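The table top, one year in

I said I would write about how the pine top has held up, and it has been a year and a bit, so I'm getting to it.

Quick background. The top is pine boards, glued edge to edge, from a small yard called Prernside. I paid 142 dollars for the boards and picked them up myself. I wanted planks with some knots and brown streaks in them. Chutima Wannasri, who has the bench next to mine, thought I should get something harder. She may have been right about that.

For the finish I used three coats of Istano hard oil, wiped on with a rag and left overnight each time. I sanded between coats with a worn piece of fine paper. The first coat soaked in fast and looked blotchy for a day. After the second it evened out. The third probably wasn't needed.

What has gone wrong: one seam opened slightly in December when the heat was on. I filled it with glue and sawdust and it has stayed closed. There are small dents where people set things down hard. I rubbed the worst ones with a damp cloth and an iron, and most came up.

What has gone right: it wipes clean, and the color got warmer over the summer. It started out close to white and is now more like honey. It is shinier than I wanted, and the left half throws back a lot of light.

The raised ledge on the right side was added later. It's a simple strip of wood with a pale front edge, and it holds cans, so they don't take up room on the main surface.
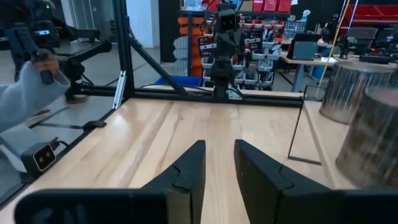 I have had a few notes asking whether I would do the ledge again. Yes, but I would make it a little deeper. Big cans fit, and there isn't much space for anything else with them. I would also oil the front edge at the same time as the top, so the two match.

Next job is another thin coat of oil. Apinya Nuchit gave me half a tin she had left over, and that should cover it.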